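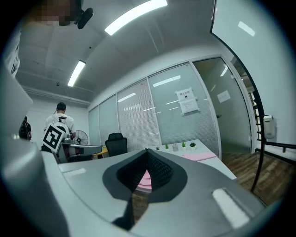 **From:** Yareli Quezada
**To:** wallholm-menders
**Date:** 14 July 2020
**Subject:** Re: Stretched cuffs, worth saving?

Montserrat Valdovinos wrote:

> Hi all, I have a pile of sweatshirts with cuffs that have gone wide and floppy. The fabric is fine everywhere else. I tried running elastic through one in March and it looked like a shower cap. Do I cut the cuffs off and start over? And where do people get ribbing now that Mendoza's has closed its fabric counter?

Montserrat, yes, cut them off! New cuffs are my favorite repair of all, and you can do a pair in an evening.

Fold the sleeve flat and measure straight across the end, double that, then cut your ribbing to three quarters of it plus seam allowance. Mark quarters on both the rib and the sleeve with pins and match those up first. Stretch the rib as you sew, never the sleeve (this is where my first pair went wavy, and I unpicked the whole thing twice). A narrow zigzag is plenty if you don't have a serger.
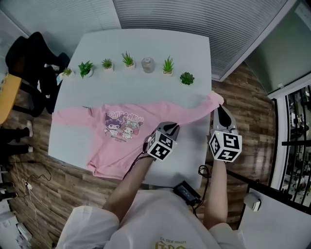

*Pink sweatshirt laid flat, sleeves out.*

For ribbing, I've been ordering from Virnau. The cotton one with a bit of spandex snaps back so nicely, and they'll mail you swatches if you ask. Wash it before you cut, it shrinks more lengthwise than you'd think. The Zumus rib is cheaper and comes in great colors but it's thin, so I'd keep it for necklines and kids' stuff.

Also, save the old cuffs! They make good patches for the inside of elbows.

Does anyone have a trick for matching faded gray? Every new gray I buy looks blue next to an old sweatshirt. I tried a tea bath on a scrap and got beige.

Yareli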